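Home | Forums | New Posts | Search
Filed under: Cell Setup & Maintenance
2 min read

**penry_bench**
The arm on our Nodley table has started closing a little to one side of whatever it's reaching for. Toy food, mostly. I redid the hand-eye calibration in April and got 148 poses out of it, so I'm reluctant to do that again for fun.

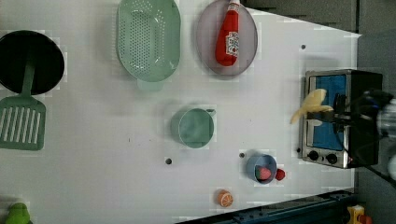

It homes fine and the log is clean, which I take personally. Fingers have 3468 cycles on them. Where would you start?

**temis_refugee**
Fingers. Check the screws before you touch any software. Ours backed out at 560 cycles and I spent a week blaming the camera.

**slowjog128**
Disagree. If it's always off to the same side, it's the wrist camera mount. Those brackets creep. Put one small flat thing on bare table, open the gripper over it and look at the wrist view.

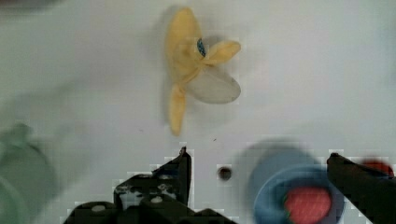
Then rotate the wrist 180 and look again. If the offset swaps sides, you have your answer – and a bracket to shim.

**temis_refugee**
Or loose fingers, which would also swap sides. Screws first. It takes a hex key and two minutes.

**penry_bench**
Fine, screws first. Does anyone put threadlocker on these?

**slowjog128**
The blue stuff, one drop. Prarnix manual says none at all, but the Prarnix manual also says the fingers never need adjusting.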